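How to Fold a Work Jacket So It Stays Folded

4 min read

My aunt Magdalini Liapis ran the uniform room at Galanis for years, and she could get a whole shift's worth of green jackets into one cupboard without a single collar crushed. I have never been that quick, but I did learn her way of folding, and I still use it every October when the heavier clothes come back out.

Start by fastening the buttons, or at least the top one and one near the middle. Then lay the jacket face up on something flat with a bit of grip to it. A bed with a plush blanket does nicely, as the pile stops the cloth sliding about while you work. Smooth it from the chest outwards with your palms, and empty the pockets while you're there (I once folded a biro into mine and regretted it).

Now bring one sleeve straight across the chest, keeping the cuff flat. 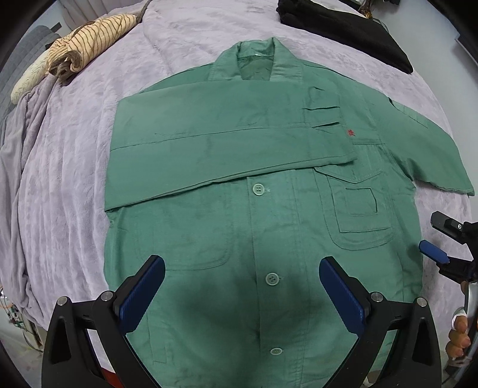 Give the underarm a gentle tug before going any further, for that's where the creases like to gather. Work cloth is thick and it will hold on to a wrinkle for weeks if you let it - far better to spend a few seconds on it now.

If your sleeves are on the long side, you can take them across at a slant instead, with the cuff up towards the collar. It makes a slightly fatter bundle at the top, but I find it kinder to the elbows.
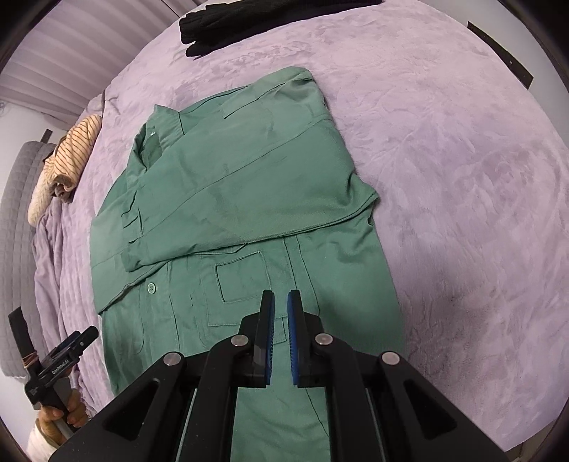
Bring the second sleeve over in the same manner, then turn each side in by a hand's width. Fold the hem up to the middle, and once more to meet the shoulders. Turn the collar down last of all and press the whole thing lightly - no need to lean on it. Mine go on the shelf with the folded edge facing out, so I can lift one without disturbing the rest.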